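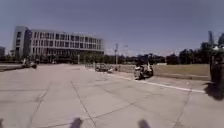 Section 4. Care and Marking of the Paved Forecourt

4.1 Scope

This section applies to the concrete forecourt of the Tirklow building and to the painted line along its edge. It is to be read by the site supervisor and by any contractor engaged to sweep, wash, seal or repaint the surface. Work on drains below the level of the covers is governed by Section 7.

Contractors shall report to Ruairí Fahy before unloading. No vehicle carrying materials may be driven onto the slabs until the route has been agreed.

4.2 Preparing the area

1. Post the notice of works at the building entrance 16 hours before work begins.
2. Ask riders and drivers to move scooters, bicycles and carts off the part to be treated. Property that is not claimed is to be left where it stands, and the work is to go around it.
3. Set out barriers on the traffic side first, then on the building side. Leave a walking route open to the entrance at all times.
4. Sweep from the building outward. Pick up leaves by hand or with a vacuum; do not push them into the joints.
5. Record the condition of the surface on Form 9 before any water is applied.

Caution: Scooters may cross the forecourt at any hour. Do not leave hoses, cords or tools beyond the barriers.

4.3 Joints and covers 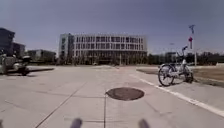 Expansion joints allow the slabs to move with changes in temperature and must remain free of grit and hard filler. Inspection is carried out on foot, one joint at a time, and always in daylight. Particular attention is due wherever a joint meets ironwork or another fitting, as at the round dark-brown manhole cover, where the joint touches the cover's left edge. Material raked from the joint at such a point must be lifted out and bagged at once. It may not be brushed across the cover.

1. Rake the joint with the narrow hook supplied in the Wudon kit. Do not use a powered blade.
2. Remove loose material and check both slab edges for chips.
3. Mark any chip with chalk and enter the slab number on Form 9.
4. Refill with flexible sealant only, finishing slightly below the surface of the slab.
5. Keep foot traffic off the sealant until the supervisor has released the area.

Note: Covers shall not be painted, sealed or used as a base for barriers. A cover that rocks underfoot is to be reported the same day to Catríona Ní Mhurchú.

4.4 The edge line

The white line marks the edge of the paved surface. It is repainted each August, and between repaintings it may be touched up where wear makes it hard to follow.

1. Clean the old line with a stiff brush and plain water, and allow the concrete to dry fully.
2. Snap a chalk line along the outer side of the old paint.
3. Apply two thin coats. Stop the paint cleanly at each joint — paint carried across a joint will crack and lift.
4. Remove masking before the second coat has hardened.

Bicycles should be parked so that the line stays clear for its full length.

4.5 Washing
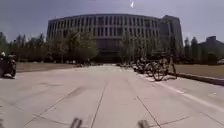

Figure 4-3. Forecourt slabs and joints, looking toward the building.

Wash one bay at a time, starting at the building and working away from it. A bay is the area enclosed by joints on all sides. Each bay is to be rinsed before the next is begun, and wash water must be kept off the planted areas in front of the facade.

Use the cleaner issued by Gesville, diluted as shown on the container. Acid cleaners are prohibited. For stubborn stains, repeat the treatment once and then refer the matter to Roxana Zamfir — further scrubbing wears the surface and leaves a visible patch.

Completed copies of Form 9 are returned to Room 274.

Section revised 12 December 2015. Approved: Kathleen Ó Flaithearta.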